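Open Bangles and Cord Bracelets – Overo Range

The Overo range brings together open metal bangles and braided cord bracelets supplied by Laaksonen to retail customers, museum shops and private buyers. All pieces are finished at the Trostau workshop and are inspected individually before dispatch. The range is intended for daily wear and may be ordered as single pieces or in boxed sets.

Materials and finish

The metal bangles are made from solid 925 silver and are offered in two finishes, polished and darkened. The darkened finish is applied after engraving, so that the marks remain legible as the raised surfaces brighten with wear. Some variation in tone between pieces is to be expected and is not considered a fault. Customers who require a close match between two bangles should order them together and state this in the remarks field of the order form.

The cord bracelets are braided from waxed cotton and closed with a sliding knot. Standard colors are red, black and dark green. Other colors can be supplied for trade orders, subject to a longer lead time.
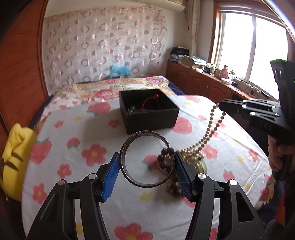
Open bangle with engraved band; red braided cord bracelet in box.

Sizing

Open bangles are supplied in 4 sizes, from child to large adult. The size is determined by the inner circumference of the closed form plus the opening. To find the correct size, measure the wrist just above the bone with a soft tape and consult the size card, which is available on request from the Jikau sales office. Customers between two sizes are advised to select the larger.

The opening permits a small adjustment. The bangle should be put on from the side of the wrist, at the narrowest point, and turned into position. It should not be pulled wide and pressed shut each time it is worn – repeated bending weakens the metal opposite the opening and may lead to a fracture that is not covered by the guarantee.

Engraving

Border patterns are engraved as standard. Initials or a short line of text can be added to the inner face at the time of order, up to a maximum of 38 characters including spaces. Engraved pieces cannot be returned unless the text differs from that confirmed in writing.

Care

Metal pieces may be wiped with a soft dry cloth. Dipping solutions should not be used on the darkened finish, as they remove it entirely. Cord bracelets may be rinsed in cool water and dried flat, away from direct heat. Perfume and hand cream should be allowed to dry before either type is put on.

Ordering and delivery

The open bangle is listed under catalog number 253. Trade customers are asked to quote this number together with the size and finish required. Orders above 1000 pieces are handled by separate agreement and should be discussed with the sales office in advance. Gift orders for December should be placed early, particularly where engraving is requested – the workshop does not accept changes to the text once work has begun.

Contact the Jikau sales office | © Laaksonen. All rights reserved. | Back to top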